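We use cookies to improve your experience. Accept | Settings

Baldur Lund
I moved to a smaller apartment in September and I am still learning how to live with fewer things.

Baldur Lund
My rule is simple: one box each evening, for 16 evenings. Old letters are the slowest — I read all of them.
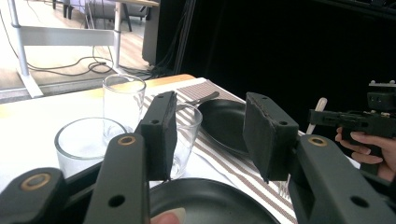
Baldur Lund
Tonight I opened box number eight. I keep what still does its work. Foam with a frayed edge, for example, can stay. Three chargers without a phone cannot.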